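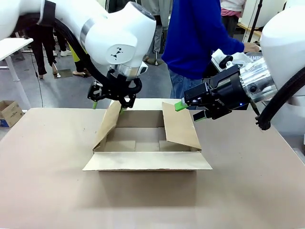

I sell used paperbacks by mail and my packing tape keeps letting go on recycled boxes. The tape holds fine on new cartons, but I reuse whatever I can get. It's a plain cardboard box with flaps on top, like the one in the picture, and I run one strip down the middle. By the next morning one end has lifted. I've tried two rolls of Keson and a roll of Odera with the same result. Is it the tape or the boxes?
Conall Daly
September 2022

We use cookies to improve your visit. By continuing you accept our cookie policy. OK

Muireann Ní Bhriain
Mostly the boxes. Recycled board is dusty and the fibers are short, so ordinary acrylic tape sticks to the dust. Wipe the seam with a dry cloth, then rub the tape down hard with the edge of a ruler. Run it at least two inches over each end. If that doesn't do it, try water-activated paper tape — it soaks into the board and won't peel. Don't store any of it in a cold garage.

packrat_gindley
just use more tape. I do three strips and never had one come open

Conall Daly
The rolls were in the garage. I'll bring them in and try the ruler before I buy paper tape.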